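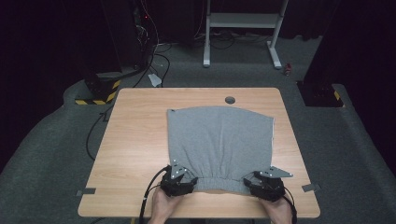
**To:** Maxine Rewi, Kingi Fund for Small Reserves
**From:** Darcy Lockyer, Jonthorpe Marsh Reserve
**Date:** August 17, 2020
**Re:** Progress on the visitor trails and bird hides

Dear Maxine,

I hope you are keeping well, and thank you for your patience with this one. I had meant to get it to you sooner, but then the swallows fledged and the school groups started calling, and you know how summer goes out here. I've tried to follow the order of the headings in our grant agreement, though I'm afraid I wander a little, so please forgive me and skip ahead wherever you like!

## Where we are with the trails

When I last wrote in January, the marsh loop was under water from the parking lot to the old pump house, and I will admit I was feeling a bit low about it. I'm very happy to say that the loop is now open all the way around. The worst stretch was always the dip behind the willows, where visitors used to turn back with wet socks (including you, I remember), and we now have 210 feet of raised boardwalk across it. It has a gentle slope at each end, so strollers and wheelchairs can come on and off without a bump. A couple from Plekport brought their mother along in her chair last month, and she sat out at the bend for most of an afternoon watching the herons. She has been back since, and has strong opinions about which end of the boardwalk is better.

The meadow trail is in decent shape but is not finished. We have cleared it and put down wood chips as far as the second gate. Past the gate the ground belongs partly to our neighbor, who is perfectly friendly about the whole thing but would like the path moved a little toward the creek so that it keeps clear of his hay. I walked it with him and I think his line is the nicer one anyway, with a good view over the reed beds. It does mean we need a few more loads of chips than I had planned for, and I have put that in the budget notes below.

## The hides

We promised you three hides and we have two. The east hide opened in spring and has been a great success. It looks straight out over the shallow pool, which is where the sandpipers and the stilts feed, and in the early morning the light comes from behind you, so even people with very plain binoculars get a lovely view. The bench was too low for most grown-ups, so we have raised it and left one short section at the old height for children.

The reed hide took longer. The marsh harriers chose a spot quite close to our stakes, and we stopped all work until the young had left the nest. I know this pushed us past the date in the agreement, and I want to thank you again for being so kind about it on the phone. The pair raised their brood, the hide went up afterward, and it is open now.

The third hide, out on the point, has not been started. I would like to ask for your agreement to wait on this until the winter ducks have moved on, since the point is where they gather and I would hate to be hammering in the middle of it all.
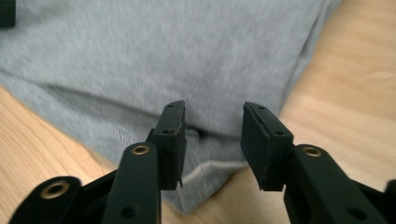
## Visitors

We have been keeping the gate smaller than usual this season. Groups are booked ahead, the hides take one household at a time, and we have asked people to bring their own binoculars where they can. It has made for a quiet summer, and the shop has felt it, but I have to say the birds seem to have enjoyed the peace. Bitterns have been heard from the parking lot, which I don't remember happening in all my years here.

The new trail guide has been very popular. We printed 200 copies in English and another 200 in Spanish, and the Spanish ones ran out first. The map on the back shows the benches and the restrooms, which is what everybody asks for, along with a short list of birds for each season. There is one mistake in it, I'm sorry to say: the winter page puts the pintails on the wrong pool. We will fix that in the next printing.

## Money

The full figures are in the attached sheet, but in short, the boardwalk came in a little under what we expected and the reed hide a little over. Vonesska, who supplied the lumber, held their spring price for us through the long wait for the harriers, and that was a real help. I would like to move what was left from the boardwalk over to wood chips for the meadow trail, if you are comfortable with that. The money for the third hide has not been touched and is sitting in its own account.

## What comes next

- Finish the meadow trail along the new line by the creek
- Put up the sign at the Plekport road turn, which people still miss
- Correct and reprint the trail guide in both languages
- Clear the reeds in front of the east hide before the geese arrive
- Agree with you on dates for the hide on the point

I would also love to talk about parking at some stage. It isn't part of this grant and I don't want to muddle things, but on a busy morning the cars go right back along the lane, and the mail carrier has had words with me.

Please do come out and see it all when you are able to travel. Early fall is my favorite time, when the waders are passing through and the mosquitoes have given up. If you let me know the day before, I'll unlock the reed hide early, and we can walk the loop first and have coffee afterward on the porch.

With warm thanks to you and everyone at Kingi,

Darcy Lockyer
Jonthorpe Marsh Reserve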